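Print this page | E-mail this page

Visit to the Mulley storage showroom
8/2/21

Mulley opened its Nudon showroom to visitors in March, and Monique Lebrun took our group through it. The building has 3,170 square feet, most of it set up as small rooms with furniture you can try. We started with the shelving. The Picard line comes in white only, with side panels, dividers and back panels sold separately.
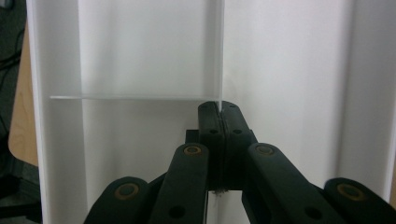
White shelving unit with an upright divider and a shelf on the left.

Lebrun said the shelves can be moved by hand, and that a full unit takes two people to lift. The price was $205 without delivery. I thought that was fair for the size, though I would want to see the fixings first.

The tables are in the next room. Ours had a light wood top with a round hole cut into it and a pink bin for small things.

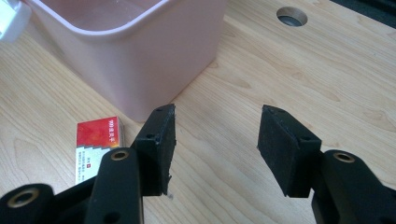 We stayed there for 19 minutes, mostly talking about cables and where people put their chargers. Parking is behind the building and the entrance is on the side street.

Print this page | E-mail this page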